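Still no couch

Posted February 6, 2020
14 comments

OK quick update because people keep asking. No, we do not have a couch. Ordered it in October. It is now very much not October. The store (Konasine, the one out past the highway, I'm naming them, I don't care) has called me 2 times in all that time, and one of those was to ask if I wanted the fabric protection plan. On a couch I don't have.

The price was 1495 with delivery. Felt like a lot then. Feels like a lot more now that I'm eating dinner on a camping chair.

Latest story is that it's at the warehouse but the legs are not. The legs come separately. From somewhere else. I asked could I just have the couch and put it on the floor, and the guy put me on hold for so long I did a whole load of laundry.
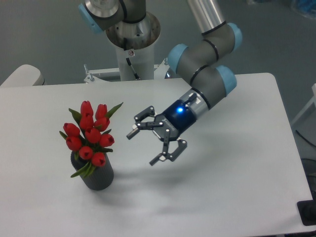
Anyway. The rest of the apartment. Bedroom is done, or done enough. Painted over the weird peach with a gray called Thambiah Mist, two coats, then a third behind the door where I'd apparently just given up the first time. The closet door sticks. It stuck before. I sanded it and now it sticks in a different place.

Kitchen – don't ask. The landlord says the faucet is "within normal range" for dripping. I put a sponge under it at night so I can't hear it.

Nuwan came over to help with the shelves and we got all of them up exept one, which is leaning in the hallway because there's a pipe or a stud or something back there and neither of us wanted to find out which. He brought his level. I own a level. Mine is in a box. All my stuff is in a box and every box says MISC in my own handwriting, thanks past me.

Things I've learned about secondhand furniture while waiting for firsthand furniture: measure the stairwell. Not the door, the stairwell. I found a really nice loveseat on the neighborhood page, 312 bucks, barely used, seller was Zakhar Fedoruk two streets over, super nice about it. We got it as far as the landing. Then we carried it back down and put it back in his van and he gave me my money back and a bag of lemons. So that was my afternoon.

Also looked at a daybed. Too short. Looked at a futon. I'm too old for a futon, my back had opinions just from sitting on it in the shop.

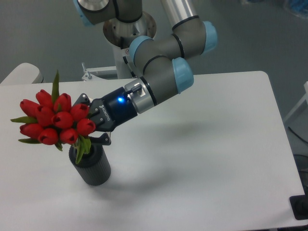

Budget stuff, since somebody asked last time. I gave myself 500 for everything that isn't the couch – paint, lamps, curtain rods, hooks, the rug. The rug ate most of it. Do not shop for rugs hungry, or at night, or after a bad phone call with a couch store. It's a good rug though. Kind of a rust color. I lie on it a lot, what with no couch.

Curtains are still too long. I was going to hem them, then I was going to use that iron-on tape, and now they're just folded under with binder clips and you know what, from the street you can't tell. I went down and checked.

Still need: a lamp for the corner, something for shoes, and a bathroom mirror that dosen't cut me off at the forehead. If anyone's got a spare lamp let me know, I can pick up, anything without a tassel.

Have to run, the warehouse window is open till four and I'm going to call about the legs again.

Share this post
Shares: 9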